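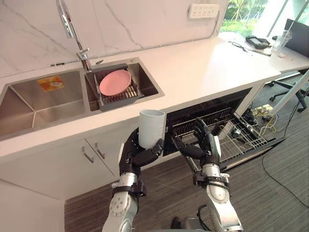
Why does the water taste different in August, one reader wants to know, and is it all right to keep drinking it? The same question came in from both sides of Dorholm last month, so we put it to the Ginirley water office.

The short answer is that the source changes. For most of the year Dorholm is supplied from the wells on the east side. When lawn watering picks up, the wells can't keep up in the evening and the office opens the line from Clododlow reservoir. Reservoir water is softer and warmer, and it gets a little more chlorine on its way to us. Both supplies are tested on the same schedule and both passed in July.

If you dislike the taste, fill a pitcher and leave it in the refrigerator overnight. Most of the chlorine smell will be gone by morning. If the house has been empty for a few days, run the cold tap for 2 minutes before you drink from it. 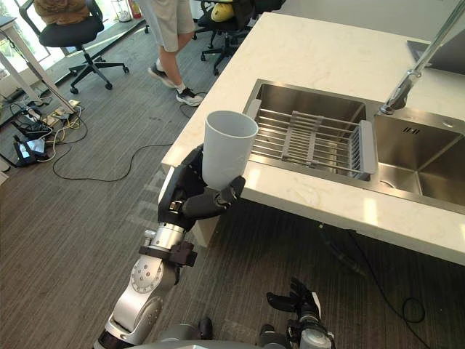

White cup and double sink.

Softer water also means you can cut back on detergent. The office suggests using half the usual amount while the reservoir line is open – more than that mostly leaves a film on glasses. Homes with a water softener may want to turn the setting down until fall. The manual will say how, and Ó Briain Plumbing on Mill Street will answer questions over the counter.

Cloudy water that clears from the bottom of the glass up is air and needs no action. Brown or yellow water is different and should be reported. The office had 57 calls in July, most of them over taste.

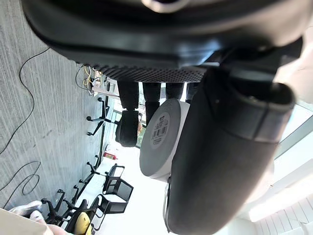
Flushing on the north side

Crews will open hydrants north of the rail line in the last week of August, between 2 and 5 in the afternoon. Expect low pressure and some discoloration during those hours. Hold off on laundry until the cold tap runs clear.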